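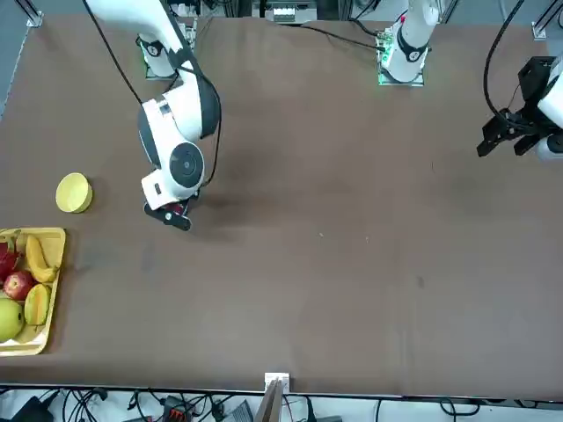 I used to return almost nothing I bought online. If the jeans were too short or the lamp was the wrong white, it went in the hall closet and stayed there until the return window had closed. Last January I pulled everything out, added up the receipts and got more than $400. Ouch!

So now I have a routine, and it takes me one evening a week. I do mine on Sunday, with the TV on.

## Before you open the box

Check how long you have. Every store counts differently - Wonero gives you 60 days from the day you order, Baltham gives you 70 but starts counting when the package ships. I write the last day on the box in marker, big enough to read from the couch.

Then open it with a knife along the tape, slowly. No ripping! You may need that box again, and a box with one whole side torn off is no good to anyone.

## Try it the same day

Clothes go on over what I'm wearing, tags stay on, and I walk up and down the stairs once. For anything that plugs in, I run it for a few minutes and keep all the little bags and twist ties in a bowl. If I'm still saying "maybe" by bedtime, it goes back. My maybes have never once turned into a yes.

## Start the return

1. Log in and find the order. If you checked out as a guest, search your email for the order number (my last one ended in 1154, and it was hiding in the spam folder).
2. Pick the item and the reason. Choose the true one. "Arrived damaged" usually gets you free shipping, but they'll want photos.
3. Look at how the refund gets paid. Some sites have store credit already ticked, and you have to switch it back to your card yourself.
4. Print the label or save the code to your phone.
5. Take a screenshot of the last page.

That screenshot has saved me twice. Jarkach once told me they had no record of my return, and I sent them the picture and had my money by the weekend.

## Pack it up and drop it off

Cover or peel off the old shipping label, tape the bottom of the box twice, and put the packing slip on top of the item where they'll see it first. Ask for a receipt at the counter, even when there's a line behind you.

My neighbor Rachid Zaki keeps his returns on the passenger seat so he can't forget them. I tried the trunk and drove a blender around for three weeks, so go with the seat.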